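Notes From the Back Row: Short Film Month at the Busico

Hello again, film people! I know I promised you a newsletter in the first week of the month and I missed it by a mile, but I've been at the movies, and I think that's a decent excuse.

If you're new (hi, and welcome), the Busico runs a shorts program every January in its smaller room, the one up the stairs with the bad armrests. It's seven nights of films you will almost certainly never find again, most of them under twenty minutes, and a lot of them first films. I went to more of it than I meant to. I had a ticket for one night and then kept buying another on the way out the door.

The one I can't stop thinking about

It's called Tretcombe, and it's set in a town of the same name where everybody has agreed to stop talking after dark. You never learn who decided it. People just lower their voices as the light goes, and by the time the street lamps are on they're writing on scraps of paper and holding them up to each other's windows. The main character is a night baker who talks to herself while she works, and one Thursday a neighbor hears her through the wall.

I expected it to turn into a chase. It doesn't. The neighbor starts leaving her notes, polite at first and then a little less polite, and the whole film is her deciding whether to answer out loud. It runs eighteen minutes and I don't think I breathed for the last three. The sound is wonderful too, all dough and oven doors and shoes on tile, and when she finally does speak to someone it feels like somebody dropped a tray in a church.

A couple of people behind me grumbled on the stairs that it had no ending. I'd say it has one, it just comes about a minute before the credits, and then the film hangs around in the kitchen for a while. I liked that. Go see it if it comes anywhere near you and then write to me, please, I need to argue about the last note.

The one everybody else loved

Stelleo won the audience vote by a lot, and I get why. A brother and sister inherit a radio station that only reaches the valley it sits in, and they use it to carry on a fight they've been having since they were kids. She does mornings, he does evenings. It's very funny for ten minutes (the weather report alone!) and then it gets sad in a way I saw coming, which didn't stop me from crying into my scarf.

My one gripe is the music. There's a piano that shows up every time we're supposed to feel something, and these two actors don't need the help. I'd love to see a cut without it. Still, I voted for it too, so I can't complain much.

Also, the crew made the whole thing for 800 dollars and a borrowed house, according to the program notes. Every time I read a number like that I look at my own half-written script and feel bad for an hour or so, and then I make a sandwich.

The one I walked out of

I'm not going to name it, because it was somebody's student film and they were probably in the room. I'll only say that if your character wakes up and it was all a dream, and then wakes up again, you have used up my patience and my popcorn. I stood in the lobby, read every poster twice, and went back in for the next one.
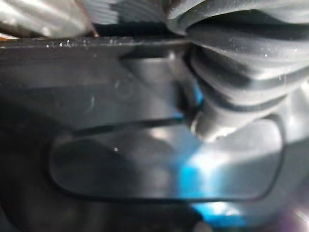 What's coming up

The Busico is bringing back 2 of the shorts, Tretcombe and Stelleo, ahead of the regular Thursday feature for the rest of the month. They start at 7 sharp, and the upstairs door sticks, so give it a good shove. Popcorn is still the small bag only. I have raised this with them.

Strachan, the feature that opened the season last fall, is back for one late show as well. I gave it a lukewarm write-up at the time and a bunch of you told me off, so I'm going again with an open mind. It's the one about the ferry pilot who gets the same passenger every crossing. I remember a lot of fog, and a long scene about a coat. You all remember a masterpiece. We'll see!

Your mail

Several of you asked how I pick which shorts to write about. There's no system. I scribble in the dark on the back of the program, and whatever I can still read at breakfast goes in the newsletter. This month the legible words were "bread," "valley" and "NO," so you've pretty much had the full set.

One reader wanted to know if shorts are worth the price of a ticket when you could get a whole movie instead. I'd go on a mixed night, when they show six or seven in a row. You'll probably hate one, and you'll forget a couple by the time you get to your car. But there's usually one that follows you home, and I've had plenty of two-hour movies that never made it past the parking lot.

Next time: Strachan, take two, and my much delayed list of favorite opening shots. Send me yours before then.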